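Folie 1, Sineritz

So, schönen guten Abend in Parkau! Ich fang mal mit der Frage an, die ich am häufigsten höre: Warum sackt bei uns der Boden ab, obwohl unten keiner mehr gräbt? (Kurz warten, meistens ruft jemand »Bergbau!« rein. Stimmt hier halt nicht.)

Folie 2, Gips

Unter Sineritz liegt Gips, und Gips löst sich im Grundwasser, viel schneller als Kalk. Da entstehen Hohlräume, die Decke bröckelt nach, und irgendwann steht man morgens vor einem Loch im Acker – so wie im Juli bei Grunness. 8 Meter breit, 19 Meter tief. Ich hab runtergeguckt und mir war ganz schön mulmig!

Folie 3, Messnetz

Nicht zu lange hier bleiben! Wir haben 60 Messpunkte und inzwischen 1130 Einzelmessungen. Die meisten Punkte rühren sich kaum, die am Bach schon. Nach nassen Wintern sinken sie schneller, aber mit Verzögerung, und an der Verzögerung knabbern wir noch.

Folie 4, Greifer 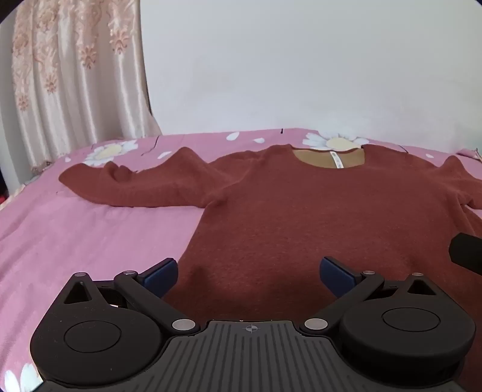 Handgeführter Greifer, schwarz mit dunkelblauen Fingerspitzen

Folie 5, Martinelli-Bohrung

Bohrkern rumgeben, bitte mit beiden Händen! Die hellen Lagen sind Gips, die grauen Ton. Wo der Ton dick ist, bremst er das Wasser – deshalb steht das halbe Dorf ruhig da. Dann Fragen, und das Licht im Saal wieder an.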